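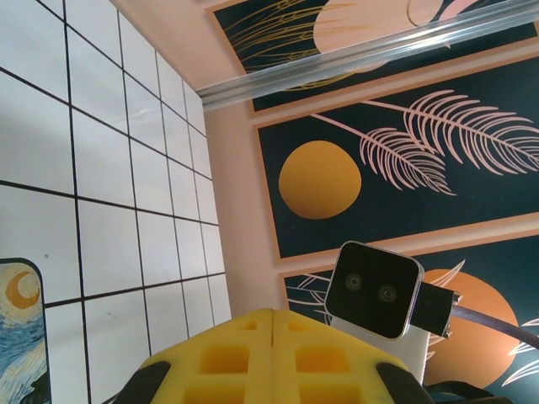

Jarosław Szulc told us it was the quiet between two runs that taught him most, and that the students who only watched the arm when it moved had missed half the visit. He would have kept everyone a further hour. The coach was waiting, so no.

Chapter 14
An Open Day at Solberg

What you need before you start: Chapter 13, section on joint limits. A pencil. The safety sheet from the back of the book, read through, not skimmed.

Most of this chapter comes from notes taken on Sep 7, 2024, when the Solberg workshop opened its doors to college groups. The notes were made standing up and in a rush, and we've left them close to how they were. Tidied versions tend to lose the questions.

First stop, the Gullach bench. Arm, gripper, a stereo camera on a white housing. Foam pads on the fingers, yellow, with square pockets all over like a waffle. One student asked why not plain rubber. Short answer from Wiesława Walczak: try both, write down what slips. Longer answer in 14.3.

Stereo means two lenses side by side. Each gets a slightly different view, and from the difference you can work out how far off a thing is. Shut one eye and try to touch two pencil tips together. Now both eyes open. Same idea, more or less, and we'll do the sums later in the chapter.

Then the tiles. Glossy white, thin dark lines between. Good for teaching becuase everyone knows a tile is square, and yet from low down at a steep angle the rows crowd together as they go away from you. Plain walls are harder. Ask yourself what a camera has to hold on to when there is no edge and no pattern, and then look for shiny patches, which cause trouble of their own.

Second stop, Dillinia, the planning software. Demonstration ran late. We saw a path drawn on a screen, then the same path redrawn after somebody moved the target. The log had 2399 lines by the time we left, about half of them warnings. Walczak scrolled past most and stopped at two. Knowing which two is a skill, and the exercises at the end of 14.5 are there for practise.

Flarnach we did not get to. Go in May if you can, the groups are smaller.

Before reading on, write down:
what the gripper has to know before it closes
what the camera can tell it, and what it can't
one thing you would ask at the bench

Keep the page. You will need it again in 14.2, which starts with the fingers.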